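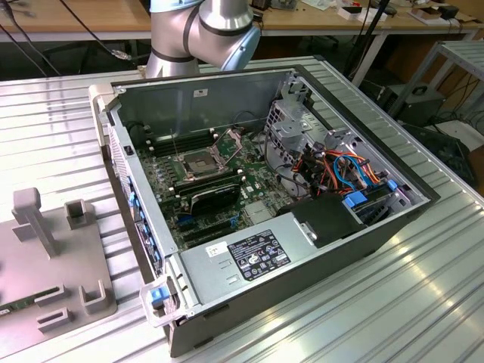
3 min read

About Nadirard

Nadirard is a family support organization for parents of children with complex medical needs, including children who were born early, children with seizure disorders, and children who are still waiting for a diagnosis. We are based in Aitken and serve families in the town and in the county around it.

We opened in November, 11 years ago, in one room above a pharmacy. The founder, Man-lok Hsiao, had spent most of the previous three years driving his daughter to appointments in Clidon. She was seen by a neurologist, a gastroenterologist and a feeding team, and none of the three offices shared records. He kept her history in a binder and carried it to every visit. Other parents in the waiting room asked where he got the tabs. The first thing Nadirard ever gave away was a copy of that binder, and we still give it away today.

What we do

Record binders. Each family gets a binder with sections for medications, allergies, hospital stays, test results, therapy notes and school papers. A staff member will sit down with you and help fill it in. Bring whatever you have, even if it is a grocery bag of discharge papers. The first meeting usually takes two hours.

Appointment partners. If you would like a second person in the room to take notes, we can send one. Partners do not give medical advice and do not speak for you unless you ask them to.

School meetings. We help parents prepare for special education meetings and read through draft plans before they are signed. Please call as soon as you have a meeting date – short notice is hard for us in the spring.

Equipment loans. We lend bath seats, adaptive strollers, feeding pumps and communication tablets. Loans run for 10 weeks and can be renewed if there is no waiting list. Feeding pumps need a prescription on file.

Parent evenings. These are held at our office and at the Nernilano branch library. Brothers and sisters are welcome, and dinner is provided.

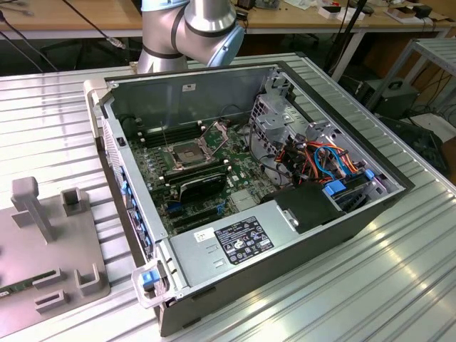 Desktop computer with the side panel off and the processor socket open.

Who we work with

Since we opened, 1,715 families have registered with us. There is no fee and no income test. You do not need a diagnosis to register. Many of the parents who call us have been told to wait and see, and they would like some help while they wait.

We are not a clinic. We do not test, diagnose or treat children, and we do not recommend one doctor over another. We do keep a list of specialists in Aitken and Clidon who are taking new patients, with the insurance plans they accept.

How we are paid for

Most of our budget comes from a county health grant and from individual gifts. The rest comes from an annual walk in Nernilano. We do not take money from drug companies or equipment makers.

Getting in touch

The office is open weekday mornings, and the phone is answered until late afternoon. If you leave a message, tell us your child's age and the best time to call – many of our parents are on hospital floors with poor reception, so we will try more than once. Interpreters can be arranged in advance.

Page last updated Mar 4, 2024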